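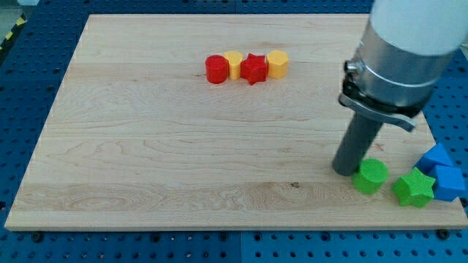

What we want to buy next term, and why

Project report, tabletop sorting group
Mon 16 November

So this is the part where I ask for money! Our arm groups small blocks by color, pushing them over a wooden board with a plain gray rod. No fingers, no suction. I love the rod. It cost us next to nothing and we've only lost one so far.

The board is where I'd like to spend. Blocks that wander off to the side can end up hanging over the pegboard, and then the next push gets weird. I priced a bigger board with a low rim from Andovero at $66, and Lilian Mosoti (my project partner, and much better at spreadsheets) thinks we should get it before anything else.

After that, in the order we'd buy:

Spare rods, 3 at $14 each. Same diameter, please -- the bracket is fussy.

Filament for more blocks, one spool at $13. We can get by on red, yellow, green and blue, but I'd really like a second set of stars. They spin when you push them off center and they're the best test we have.

That makes $121 before shipping. Okoth also quoted us for a proper two-finger gripper, and I'll admit I read that quote more than once, but it would eat the whole budget and we'd have to redo the pushing code. We're putting it off until May.

Lilian is still waiting to hear if Dondo can match the board price.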